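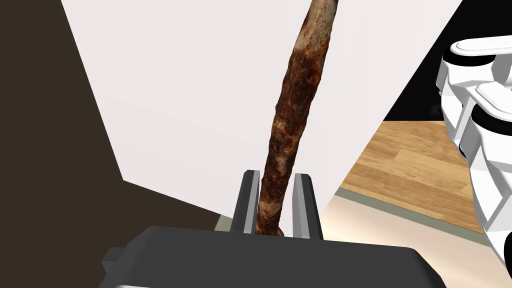 How Does a Robot Hold On to Something?

Try this before you read any further. Find a pencil and pick it up. Easy, right? You probably didn't think about it at all! Your fingers wrapped around it, your thumb pushed from the other side, and your skin squished a little bit to get a good grip. If the pencil started to slide, you squeezed harder without anybody telling you to.

Now try again using only two rulers, one in each hand, pressed flat against the sides of the pencil. It's a lot trickier, and that is much closer to what many robots have to do every day.

The part of a robot that grabs things is called a gripper. Grippers come in all kinds. Some use suction, a bit like the rubber cup that sticks a toy to the bathroom tiles. Some have soft, bendy fingers that curl. And lots of them have two stiff fingers that slide together and apart while always facing each other, and those are called parallel grippers. (Parallel is the word for two lines that run side by side, like train tracks.)

At the Brelstead workshop, Ingegerd Westerberg and Csaba Nyitrai compare grippers, and they do a great deal of it inside a computer. They build a pretend room with a pretend robot and give it pretend things to hold. This is called a simulation. If the robot drops something in a simulation, nothing breaks and nobody has to sweep up, so you can try again and again. Csaba once let a test run 1251 times over one weekend in January while he was at home making soup! 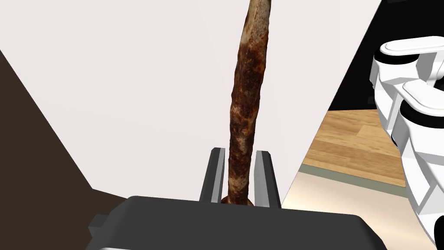
Long, thin things make a wonderful test for a gripper, and Ingegerd is very fond of them. Think about carrying a broom by the very end of its handle. The far end wants to tip over, and your wrist has to work hard to stop it. A robot holding a long rod low down has the same trouble. The bumpy, rust-colored one here is held right near its bottom end, with all the rest of it sticking up above those two gray fingers. It isn't perfectly straight either, and bumps and bends mean that flat fingers can't touch it everywhere at once.

So what can you change? You can make the fingers wider, or cover them with something grippy like rubber. You can squeeze harder, although that's a bad plan if you're holding an egg. Or you can move your grip closer to the middle, where long things balance better.

Go back to your two rulers and try that last one. Hold the pencil by its end, then by its middle, and see which feels steadier. Then wrap a rubber band around each ruler and have another go.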